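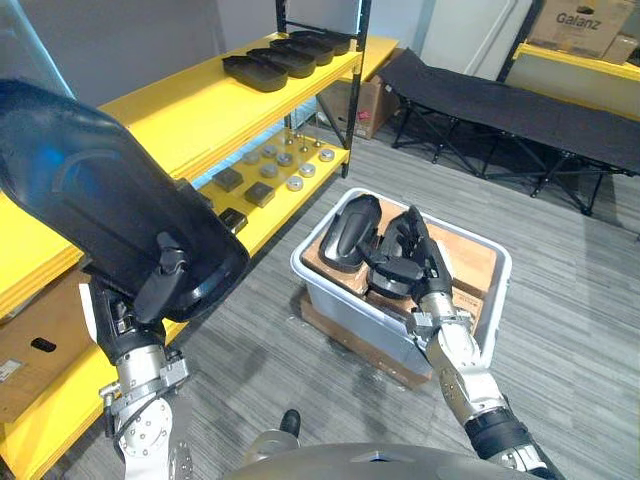 Edges first or not? How do you start a 1000 piece puzzle?

Puzzle Talk > Methods and Habits
Started by tienfu_m
Page 1 of 2

tienfu_m
Hello everybody! I've been reading this board for most of the winter and finally have something to ask. My wife gave me a Prasent puzzle in December, the 1000 piece one with the harbor at dusk, and I have fallen completely down the hole. I had not done a jigsaw since I was a kid. I now eat dinner at the kitchen counter because the dining table is occupied.

I grew up in an edges-first house. My grandmother would not let anybody put two inside pieces together until the border was closed. I did the harbor her way and it took me three evenings just to finish the border, because the bottom is all dark water and the top is all dark sky and every single edge piece looked like the inside of a closet. Once I got to the boats I flew.

So for the next one I'm wondering if I should skip the border entirely. Do people do that? Is it allowed? Next up is the Semon bridge, also from Prasent, which has a lot of stone and a lot of trees.

Tien-fu Man (yes that's my real name in the user name, I wasn't very creative)

cornerpiece_carol
Welcome! You're going to love the Semon bridge. It's in my top few ever. The stone looks scary in the box but every arch has its own color once you get it under a decent lamp, and the reflections are gorgeous.

Edges first, always. I say this with love. The border tells you how big the thing is and gives you something to measure against. Without it I end up with islands floating all over the table and then I have to slide them around and they break in the middle. If the border is dull, put on a record and do it anyway.

halfmoonbay
Oh, I could not disagree more, and I've been having this argument with Carol since before the board moved to the new software. Hi Carol!

The border is the worst part of the picture. It's where the painter got tired. Start with whatever made you buy the box! If it's a red boat, do the red boat. You learn the cut while you're still excited, and by the time you get to the dull parts you've got your eye in and you can feel a bad fit right away. I do the edges when they come up, the way you'd do anything else.

For sliding islands: bake them on parchment paper. I mean build them on parchment paper. No baking, please. Then the whole section moves in one go.

cornerpiece_carol
Parchment slides right off my table with the puzzle on it, ask the dog.

svitlana_k
Can I offer a middle road? I pull the edges out during sorting but I don't put them together until I'm stuck on something else. They sit in their own lid and wait. When my eyes get tired of leaves I go do a bit of border, and when the border gets boring I go back to the leaves.

The sorting matters more than the border question, in my opinion. I sort in two passes. The first pass is only flipping everything face up and taking out the edges. I don't look at color at all. The second pass is color and texture, and I keep the groups rough. If you make too many little piles you'll spend the whole evening deciding if a piece is "gray green" or "green gray."

tienfu_m
Svitlana, the gray green thing is exactly what I did. I had a pile for "maybe water." It was the biggest pile.

svitlana_k
Everybody has a maybe water pile, it's fine.
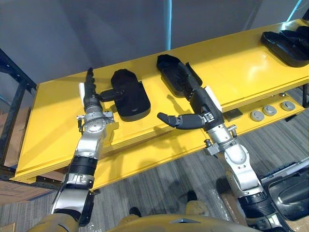

What helped me with those big muddy piles was giving up on color and going by shape. Put all the ones with two knobs and two holes across from each other in one row, all the ones with the knobs side by side in another, and so on. Then when you have a gap you only need to look along one row. On a Prasent this works really well because the cut is random enough that the odd shapes stand out. On a cheaper grid cut almost everything is the same shape and you'll go cross-eyed.

Also, do the shape sorting in daylight if you can. I save it for weekend mornings with coffee, and I save the easy parts for after work when I'm no good for anything.

oldbarnowl
Longtime puzzler, rare poster. I do it by type of picture and I don't think there's one answer. Collage puzzles, the ones with all the stamps or the cookbook covers: no border, just grab lettering and go. Landscapes with a big sky: border first because otherwise you have nothing to hang the sky from. Paintings with a lot of brush strokes: follow the strokes, they'll lead you across the table. Black and white photos: don't buy them.

halfmoonbay
I love black and white photos!

oldbarnowl
I said what I said.

wumton_reader
If anyone is near Wumton, the library has a swap shelf now, right inside the front door past the newspapers. You bring one and you take one. I've gotten some wonderful older puzzles there, including a Tu lighthouse still in its paper band, and the nice thing is people write on a slip inside the lid if something's missing. I picked up one last month where the note said "piece missing from cow." I did the whole puzzle waiting to find out which cow. There are so many cows.

cornerpiece_carol
Which cow??

wumton_reader
The one in back by the gate. It's the ear.

tienfu_m
This is the best board on the internet. All right, I'm convinced to try Svitlana's way on the Semon bridge. I'd like to write out a plan so I don't lose my nerve and go border first out of guilt. Can somebody check this? I've pulled it together from everything above.

My plan for the bridge

1. Clear the table the night before, and put the good lamp at the left side since I'm right handed and keep casting a shadow on my own work.

2. Flip everything face up, edges into the lid. No color sorting yet, even if I see a really obvious piece. (This will be hard for me.)

3. Rough groups: stone, trees, water, sky, people on the bridge. If I can't decide in a second or so it goes back in the box bottom and I deal with it later.
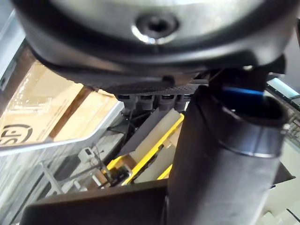 4. Start with the people on the bridge, because they're why I wanted it. Then let the railing grow out from them in both directions.

5. Border only when I'm stuck or cranky.

6. Trees by shape, on a Saturday-type morning with coffee. Sky last.

svitlana_k
It's a lovely plan. I'd only swap the order in your last step. Do some sky early, a handful of pieces, while you're still fresh. If you leave all of it for the end you finish the puzzle in a bad mood and that's what you remember when you see the box.

cornerpiece_carol
I'd move number five up to number one but I know when I'm outvoted.

halfmoonbay
Two against one, plus an owl! And your number three is smart. I wish I'd learned the one second rule years ago. I used to hold a piece up and study it like a jeweler.

oldbarnowl
The owl abstains. Fine plan. Leave more table than you think you need on the tree side.

jigsaw_jo_b
New here too, and I have been following along with my own box open. Mine is a strange count, 1339 pieces, from a little maker called Tu, and the edges are wavy! There's no straight side anywhere. So I guess I'm in the no-border camp whether I like it or not. It was 40 dollars, which made me gulp, but the wood feels so good in the hand and there are little pieces shaped like birds and keys mixed in. I gasped at the first bird.

halfmoonbay
Wavy edges! Carol, are you sitting down?

cornerpiece_carol
I am and I'm going to stay down. Jo, that sounds like a beautiful thing and I want nothing to do with it.

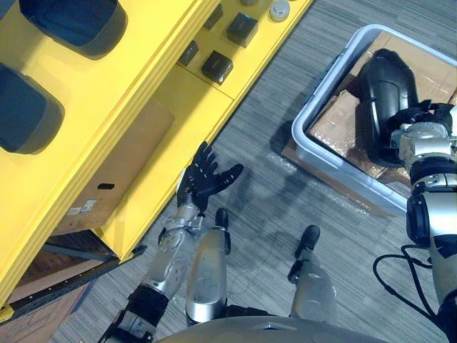
jigsaw_jo_b
How do you tell an edge piece on one of these if nothing is straight?

svitlana_k
Look for a side with no knob and no hole, even if it curves. An inside piece has something to lock onto on every side, and an edge piece will have one long smooth stretch. With wood you can also run your thumb along it. I've done one other Tu and the smooth side was easier to feel than to see. Keep the birds and keys out in a separate dish at first, they'll fool you, the whimsy shapes often have long smooth sides too.

jigsaw_jo_b
Thank you!! Thumb method works. I have a dish of birds now and my husband keeps picking them up to look at them, so I've had to put a saucer over it.

tienfu_m
Update from the bridge. It's been around a week. I did the people first and it was the most fun I've had at that table. There's a man with a basket and a tiny dog looking over the side, and I'd never have noticed the dog if I'd been busy with the border. The railing came together in one sitting after that.

I did some sky early like Svitlana said. Didn't enjoy it, but it's done, and the part that's left looks less like a threat.

One thing I got wrong was the lamp. Left side was fine for the shadow but it put a glare right on the stone. I ended up bouncing it off the wall and now the arches really do have different colors, Carol was right about that. One is almost pink.

cornerpiece_carol
The pink one!! I told you. Second from the right. There's a little bit of the pink in the water under it too, look in your maybe water pile.

tienfu_m
Found four of them in there just now. I have to go, dinner's ready and it's on the counter again.

wumton_reader
When you're finished with the bridge, would you ever think about swapping it? I've got a windmill here, complete, ear and all.

tienfu_m
Let me finish the trees first! But maybe. Which windmill?

Page 1 of 2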